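Ticket 308
Subject: Butcher-block top, finish turning tacky near front edge
Opened by: Nabila Ginting
Assigned to: Arsalan Rana
Opened: February 19, 2018
Priority: normal
Status: pending customer

Nabila Ginting wrote:
The wood top in the Costigan room has gone tacky along the front. Paper sticks to it and leaves fibers behind. The far half feels normal. We wipe it down at the end of each day with the Ravska spray and a yellow cloth. Top was oiled in October. Nothing has been changed since.

Arsalan Rana wrote:
Which oil, and how many coats? Was the surplus wiped off between coats? Please also check whether the top has lifted or cupped where it meets the metal rails.

Nabila Ginting wrote:
Koluden hard oil, two coats. Fabrice Picard did the work and says he wiped after the first coat only. No lifting that I can feel. A straightedge sits flat across the strips.

Arsalan Rana wrote:
Two possible causes. Surplus oil from the second coat never cured, or the spray is softening it. Test as follows.
1. Stop using the spray.
2. Rub a hand-sized patch at the front with mineral spirits on a white rag. Let it dry overnight.
3. If the patch is no longer tacky, do the full front section the same way.
Lay used rags out flat outdoors to dry. Do not ball them up or put them in the trash.

Nabila Ginting wrote:
Patch done. Rag came away amber. Patch is dry to the touch this morning, slightly duller than the rest. Went on to the full front section. Current state: 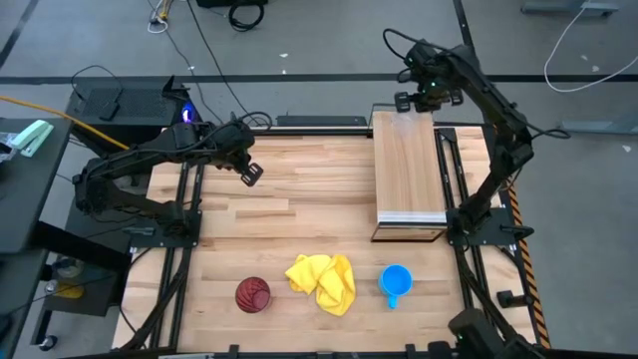 There is still some drag near the left rail, less than before. Do I need to sand before re-oiling? Syafiqah Ismail has 80 grit on the shelf and nothing finer.

Arsalan Rana wrote:
Do not use 80 on this. It will scratch the maple-colored strips and the marks will show under oil. Get 220 and go with the grain, light pressure. Repeat the mineral spirits at the left rail first. Then one thin coat, wait 8 minutes, wipe until a clean rag stays clean.

Status changed: open to pending customer
Waiting on: 220 grit paper, ordered by Yanti Sembiring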